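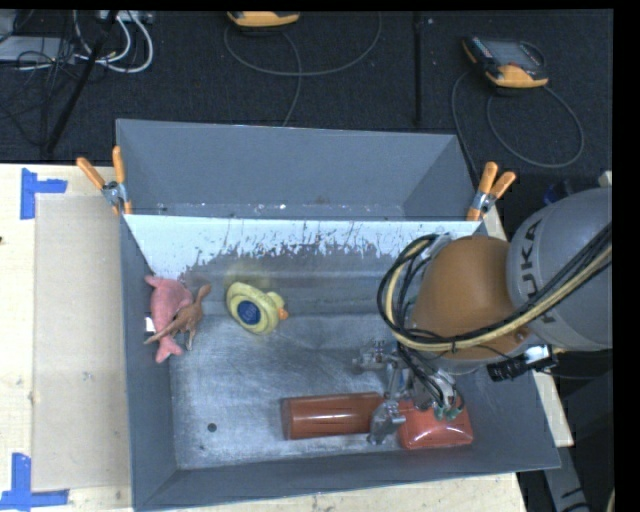
Atelier « Objets et rangement », séance 4
Trier des objets mélangés : forme, appui, surface
Notes de cours, Lærke Vídalín
Version du 11 août 2023

1. Objet de la séance

Dans la séance 3 nous avons parlé des contenants. Maintenant nous regardons ce qui se passe quand on met dans un même bac des choses qui n'ont pas été faites pour être ensemble : des animaux en jouet, un canard de bain, un cylindre, une boîte. C'est le cas le plus ordinaire dans une ludothèque ou dans une chambre d'enfant, et c'est aussi le cas que les manuels traitent le moins.

Je demande que chaque groupe apporte un bac et un petit lot d'objets. Le lot ne doit pas dépasser 1000 g. Il faut au moins un objet de révolution (cylindre, balle), un objet à faces planes et un animal avec des membres ou un cou long.

2. Vocabulaire

Appui : la partie de l'objet qui touche le fond ou la paroi. Un canard de bain a un appui prévu, son dessous. S'il est couché sur le flanc, son appui est différent et le dessous devient visible. On peut alors y lire une marque, quand elle n'est pas effacée.

Recouvrement : un objet est posé en partie sur un autre. Exemple simple : un dinosaure brun à long cou couché en travers d'un animal rose. Nous disons que le dinosaure est « dessus », même si une partie de son corps se trouve à côté.

Adossement : l'objet est contre une paroi. Dans un bac à parois inclinées, ce mot demande de la prudence, car l'objet peut aussi reposer un peu sur la pente.

3. Le bac

Pour les exercices je préfère un bac en métal gris, aux bords relevés. Le fond se raye vite et il donne des reflets. Les étudiants qui dessinent confondent souvent un reflet allongé avec le contour d'un objet. Il est utile de changer de place avant de tracer.

Le bac doit rester immobile pendant tout l'exercice. Deux pinces à ressort, une à chaque coin du bord le plus éloigné, suffisent pour notre usage. Le modèle Flallance à 320 g convient. Le modèle Wukiner serre plus fort, mais il laisse une trace sur la peinture.

4. Exercice

a) Un membre du groupe verse le lot dans le bac, sans arranger.
b) Les autres notent pour chaque objet son appui, ses contacts et son orientation.
c) On choisit l'ordre de sortie. L'objet de dessus sort avant celui de dessous ; pour les autres, le groupe justifie son choix par écrit.
d) On compare avec la fiche d'un autre groupe.

La rédaction compte environ 300 mots. Le dessin est au crayon, sans couleur.

5. Lectures

Polycopié Ragnarsson, chapitre sur les volumes simples (salle 438, armoire de gauche). Le cahier Ondow est facultatif. La fiche corrigée du mois d'avril reste valable, sauf la question sur les couvercles.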